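Washing and re-hanging unlined cotton curtains

These steps apply to unlined cotton and cotton-blend curtains up to 300 cm long. Lined, interlined or blackout curtains need a different method, covered on the Molton care page.

Remove all hooks and rings. Release the header tape cords, pull the heading flat and wind the loose cord into a small bundle. Pin the bundle to the tape. Do not trim it.

Measure the drop at both side hems and write it down. Untreated cotton can shrink in the first wash, and the original figure is needed if the hem has to be let down later.

Wash at 40 degrees or the temperature on the care label, whichever is lower. Use a gentle cycle and a liquid detergent without optical brightener. Wash dark colours separately. Keep the spin at 600 rpm or less.

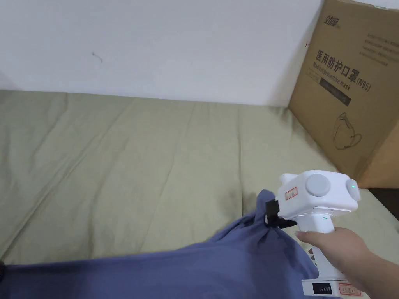 Can both curtains of a pair go in the same load?
Wash them together if the drum is no more than two-thirds full when dry. If they have to be split, use the same program and detergent for each so that any fading is even.

Line dry in shade, folded once over two parallel lines. Iron on the reverse while slightly damp, working along the length. Re-gather the heading to the track width, tie off the cords and refit the hooks at their original spacing.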